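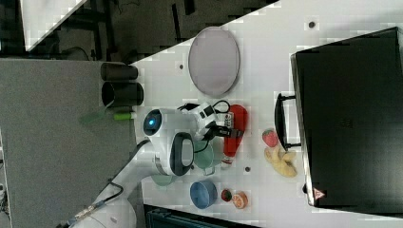
Arm over the table, blue light on, gripper next to red bottle. Case still on the table.

December 2023, Istance bench, notes on the gripper cable fault

Writing this down before I forget the order of things. Murali Pillai has the bench after me so this is mostly for him.

Short version: gripper drops out mid-run. Arm itself is fine, keeps moving, keeps reporting. Gripper just stops answering and stays at whatever opening it had. If it's holding something it keeps holding it, and the planner thinks the hand is open. That is the part I don't like. Second pick goes down on top of the first with an object already in the fingers.

Happened 6 times in 17 runs yesterday and today. All on the Tirnska pick list (bottle, mug, strawberry, ginger, bowl). No drops on the empty motion test, which ran for 60 minutes before lunch with no complaints at all.

What I thought first: power. Swapped the supply for the one off the Urquhart setup. Same fault, second run. Put it back. Supply is fine, sorry to whoever was looking for theirs.

What I thought next: driver timeout. Raised it. No change except now it takes longer to notice the gripper is gone, so worse. Reverted. If you see the long timeout in the config on the bench machine I missed one, change it back.

What I think now: cable. The thin black one that loops around the top of the gripper. When the wrist turns past 90 going for the bottle the loop pulls tight and the plug takes the load sideways. Held it slack by hand with the arm in freedrive, turned the wrist by hand, no dropout. Let go, turned it again, dropped out right away. Did that back and forth until I believed it. Mug pick barely turns the wrist and has never failed. Bottle is four of the six. Ginger the other two, it's lumpy so the grasp planner picks odd angles for it.

Empty motion test never goes past 90 at the wrist!! So it was never going to catch this. Need to fix that test regardless.

The bad one was run 11. Gripper lost comms closed on the strawberry, arm went back for the bottle and pushed down on it with the strawberry still in the fingers. Protective stop tripped, as it should. Bottle squashed a bit, popped back out. No damage to the fingers that I can find, checked the pads with a flashlight. Had my hand near the bowl at the time becuase I was resetting it between picks, which I should not have been doing with the arm live. Noted. Reset only when stopped, from now on, both of us.

Things to change, in no order:

- Longer cable, or reroute so the slack sits behind the wrist joint. Spare is in the Brestudance box, bottom of the shelf. Check the connector is the right sex before you unpack the whole thing like I did in June.
- Strain relief at the plug. Velcro for now, no zip ties, I want to be able to move it.
- Planner must not treat "no answer" as "open". No answer = stop. One line change I think, in the state check before approach. Not done yet.
- Wrist limit at 90 until the cable is sorted. Done, in the config, commented.
- Add bottle and ginger wrist angles to the motion test.
- Look at the other cable, lower down the arm by the little connector. Haven't had trouble with it but haven't looked at it either.
- Case off the table. Not related to the fault but the arm path to the strawberry goes closer to the handle than I want, and it's not in the collision model.

With the wrist limit on, bottle pick mostly fails to plan. Expected. Don't chase it. Mug and bowl plan fine so use those if you need runs for Istance this week.

Logs are on the bench machine under the usual folder, the runs with dropouts have _drop on the end. Run 9 is mislabled, that one was me hitting the e-stop with my elbow. Does not count toward the six.

Later: tried the velcro. Two bottle picks with the limit off, slow speed, hand on the stop. Both ok. Two is nothing. Limit is back on, leave it on until the new cable is in.

Also could not find the torque key for the tool flange. If it's in your drawer please put it on the hook.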